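Leaving your dog alone: where to start

Rafsan Barua, Akinthorpe Dog Training Club

In October we had more calls about dogs that can't be left than about anything else, pulling included. Most of the callers had already tried something: a radio left on, a stuffed chew, a second walk before work. Some of those things help a little. None of them teaches a dog to be on its own, and that is the part I want to cover this month.

First, find out what your dog does when you go. A howl as the door shuts may be over in a minute, or it may carry on until you come home. An old phone propped on a shelf will tell you. Watch the recording from the beginning and note when the pacing, panting or barking starts. If your dog settles down and sleeps, then wakes and chews the skirting board later on, you are probably looking at boredom. If it is distressed before you have reached the gate, the work below is for you. 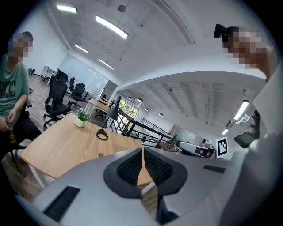

The open-plan office, with a light wooden tabletop.

While you are training, try not to leave the dog for longer than it can cope with. I know this is the hard part. It may mean a neighbour, a sitter, a relative or a few awkward conversations with your manager. One of our members, who works at Studero, now splits her week so that she is at home for the mornings and her sister comes in after lunch. It took some arranging. Her spaniel, Eze, had been barking for most of the day and had started to scratch at the back door until his nails bled.

Start with the things you do before you leave. Pick up your keys, put them down again and sit back down. Put your coat on and make a cup of tea. Do this at odd times through the day until the dog stops getting up to look. With Eze it took 27 goes with the keys before he kept his head on the bed, and his owner wrote every one of them down.

Next comes the door. Open it and close it. Step out and come straight back in. When that is dull, stay outside for a few seconds. The times should go up and down, so a long one is followed by two or three short ones. If every absence is longer than the last, the dog soon notices, and you get worry building up across the session.

Keep sessions short. I ask people to stop after seven departures, even when it is going well – especially then, as that is when we all get greedy.

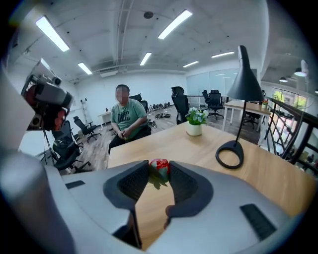 Food is a mixed blessing. Plenty of dogs will work at a filled toy until it is empty and then panic, and others won't touch it at all once the owner has gone. I prefer to do the early stages without it. If you do use one, give it at times when you are staying in as well, or it becomes one more sign that you are about to leave.

Please don't scold a dog for mess or damage when you get back. He won't connect it with what he did earlier, and he will have one more reason to worry about the sound of your key. Come in quietly, let him out and clear up.

Progress is slow at first and then usually quicker. The first half hour is the hardest to reach. Eze can now manage 90 minutes, with a bad day now and again after visitors have been to stay. If your dog is hurting himself, or you see no change after a few weeks, speak to your vet, who can check for pain and refer you to a behaviourist.

I am running a talk on this at the Fudico hall next month, starting at 7.30pm. People only, please, no dogs. If you can't leave yours, let me know and I will go through it with you by phone. Printed record sheets are on the table by the door at class. We had 200 done, so take a spare.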